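The Keeper of Cell 11

Fiction
Posted in September, by Nandi Rampersad

The Gidska Institute for Applied Handling maintained eleven robot cells, and the regulations governing their care ran to 800 numbered clauses. Clause 1 stated that no cell should be altered until its condition had been entered in the log. Lewis had copied that clause onto a card in his first week, and the card had stayed inside the cover of his notebook ever since.

Cell 11 was the last on the register. It had two forms, and the Institute treated them as one asset. There was the arm itself, bolted down in the annex at Tonmont, and there was the model of it, which lived on the server and was rehearsed each night before the arm was permitted to move in the morning. A change made to one was to be made to the other within the same shift. The person responsible for seeing to this was styled the keeper, and in September the keeper was Lewis.

The notice from the night rehearsal reached him at ten minutes past six. It consisted of one line. The wrist had completed its descent and had come to rest 2 millimeters from its recorded position. The rehearsal had been suspended and the morning release withheld.

Two millimeters fell within the tolerance for transport work. It did not fall within the tolerance for dice, and the dice task was the one by which Cell 11 was certified. Lewis signed the notice, entered the time and requested access to the model. He was required to give a reason. He wrote "inspection," which was the shortest of the permitted reasons.

He opened the rehearsal at the point of suspension and attached the view to his report.
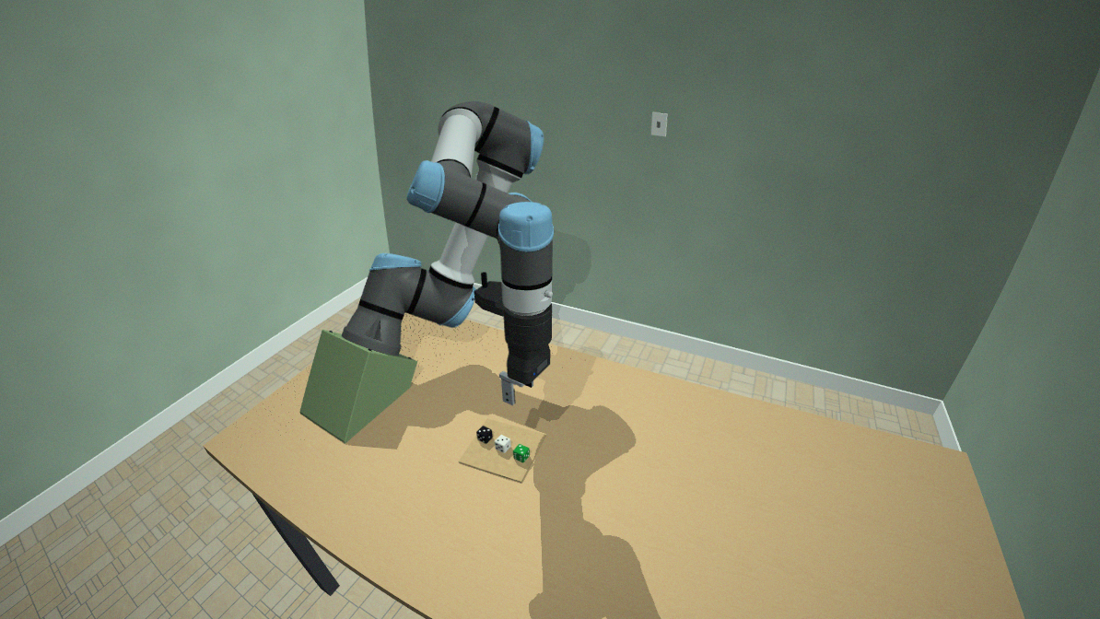 Cell 11, model view: gripper above the table, dice board below.

The position looked correct to him, as he had expected it would. An error of that size was seldom visible. He measured from the base to the near corner of the board and obtained the recorded figure. He measured the board against the green box and obtained the recorded figure again. The fault was therefore in the arm, or in what the model had been told about the arm.

The procedure at this stage was to test the joints in order, beginning at the base. Each was to be driven to its reference mark, held and released, and the reading was to be written down before the next joint was touched. Lewis followed it. The base was true. The shoulder was true. The elbow was true on the first reading and on the second. He took a third, which the clauses did not ask for, and wrote that down as well.

At the wrist he stopped and consulted the service file.

The file showed that the wrist housing of the physical arm had been replaced at the end of its service interval, after 3,000 hours. The part had come from Cemura, the usual supplier, under the usual order number. The offset had been measured on the bench and entered in the controller. It had also been entered in the model, in the same shift, as the regulations demanded. Both entries carried initials. The initials were his own.

He read the two figures side by side. In the controller the offset was positive. In the model it carried a minus sign.

Lewis remained at the desk for some time. The annex was quiet at that hour, and he could hear the ventilation in the corridor. The regulations provided a form for errors made by the keeper - it was yellow, and he had issued several of them to other people. He took one from the drawer and completed it in full. Under "cause" he wrote that he had entered the figure from memory with the bench sheet closed in front of him. Under "person responsible" he wrote his name and his grade.

He then corrected the sign, saved the model under a new revision and returned the arm to its starting position. The rehearsal had to be run from the beginning. A partial run could not be accepted for certification, and he would not have accepted one from anybody else.

The joints turned in their order. The wrist came down over the board, and the reading settled on the recorded position and stayed there. Lewis waited out the full hold before he wrote the figure in the log.

At five minutes to eight the morning release was issued. He put the yellow form in the supervisor's tray, face up, and went down to the annex to unlock the arm.

Related stories
The Bench Sheet
Night Shift at Tonmont
A Spare for Cell 2
Letters from the Parts Counter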